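The mailers still come, but the race is run in the group chats

In Wurnatville, a town with one high school and two gas stations, the last race for county supervisor was decided by 243 votes. Both campaigns sent out the usual glossy cards. Both bought signs. When people in town talk about how it was won, though, they mostly talk about text messages.

Local campaigns in the United States used to follow a pattern that changed little from one decade to the next. A candidate knocked on doors through the summer, spoke at the pancake breakfast, and spent whatever was left on radio in October. Those things still happen. What has changed is where voters hear about them, and from whom.

The county has no daily newspaper. The Losov Courier, which covered it for most of a century, went to a weekly edition and then to a monthly one, and it no longer sends a reporter to supervisor meetings. The meetings are streamed, and on a normal night 27 people watch. Far more hear about what was said the next morning, in private groups set up for school pickup, youth baseball, road closures and lost dogs.

These groups are hard for campaigns to reach. An ad can be bought on a public platform, and in most states a record is kept of who paid for it. A message passed along in a closed group leaves no such record. It arrives from a neighbor or a cousin, often with the source trimmed off, and people read it the way they read anything else from a neighbor or a cousin.

That is what happened with the Gamage Road bridge. In April, the county put out a plan to close the bridge for repairs. By the end of the week, a message was going around that said it would be torn down and not replaced, and that one of the candidates had voted for it. Neither claim was right. The county posted a correction on its website and read it aloud at the next meeting. The correction was three pages long and opened with the number of the resolution. The message it was meant to answer was two sentences.

Both campaigns learned something from the bridge. One of them stopped printing a second round of mailers and used the money to sign up supporters who already belonged to several groups and were willing to answer questions in them. The other started sending out its own short messages, written to be copied. Staff called them "carry notes." A good one, by their reckoning, could get to about 1000 phones in a day at no cost beyond the time it took to write. 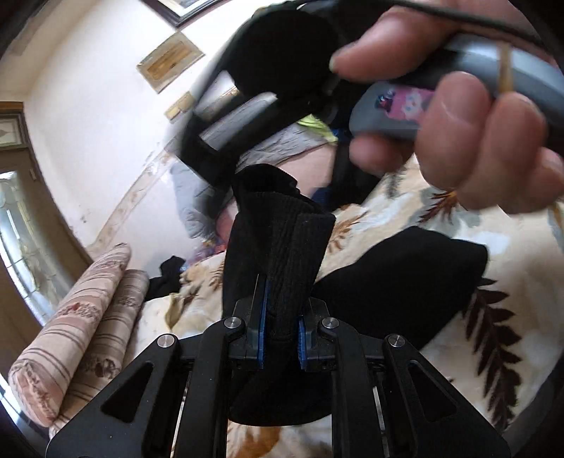
None of this is against the law. State election rules cover paid messages, and a supporter who types an opinion to friends isn't being paid. The harder case is the supporter who gets a gas card or a small stipend for the trouble. Under the state code, that may or may not count as a campaign expense, depending on how the payment is described. The last time the legislature looked at the wording, most people in the county still had landlines.

A bill introduced this year would require any campaign that hands out text for supporters to share to file a copy with the county clerk. It has backers in both parties and has been stuck in the same panel since it was sent there. Clerks are not keen on it. The office in Wurnatville has two full-time employees and is already behind on scanning deed records.

Bitard, the next county over, has tried something smaller. Its election office runs a phone line that voters can text with a claim they have seen, and a staff member writes back, usually the same day. The replies are kept to two or three lines so they can be pasted straight into a chat. The line took questions on 52 separate claims before the last election, most of them about polling hours and mail ballots. A handful concerned candidates, and those the office declined to answer – its job, it told voters, is how to vote and where.

Wurnatville's supervisors have asked for a cost estimate on a similar line. It is on the agenda for their next meeting, after the culvert contract and the bridge.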